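News from the Robot Club

Well, we made it through the first stretch of the season and I still have most of my hair! For anyone new to the newsletter, I'm Nouhaila Slaoui, and I run the after-school robot club in the old typing room at Marciniak. We meet twice a week, we eat far too many pretzels, and every so often we get a robot to do what we asked.

Our big project this fall is the Curik Challenge. Teams have to teach an arm to pick up everyday objects it hasn't met before, and the rule book is 59 pages long (I read all of it over a weekend so the kids wouldn't have to, and then found out that two of them had read it already and had notes for me). Points come from clean pickups. You lose points for drops, and you lose a lot of points for anything that rolls off the table, so you can guess what everyone has been worrying about.

The students named our arm Clodley. I voted for something more dignified and lost badly. They've split themselves into a code group and a hardware group, and the two groups argue all afternoon about whose fault it is when a pickup goes wrong. I love it. Last year I had to beg people to speak up, and now I can't get a word in - one seventh grader told me very kindly that I should "file a ticket."

The log book is up to 287 tries since school started. Every one gets a line, good or bad, with the initials of whoever was at the keyboard. It was the kids' idea and I thought they'd give it up after a few days, but they're strict about it, and when somebody says "it always misses on that side" somebody else goes and looks it up.

Lately we've been on round things. Boxes are easy to line up on, but a cylinder gives you a curved side to deal with, and the kids keep changing their minds about how low to come in before closing the fingers. 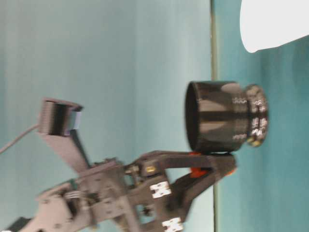 The hardware group wants to go slower on the approach and the code group says slow is for cowards, so we're going to run both ways and let the log book settle it. I'm staying out of it!

We have a practice meet against Staltard on Wed 15 October, right after the last bell, and families are very welcome. Come in by the side door and bring a sweater, as that room never warms up. If you have odd-shaped household stuff you can spare (nothing glass, please, and nothing you'd cry over), send it in with your student and we'll add it to the pile. We could also use a power strip with a long cord. And pretzels, always pretzels.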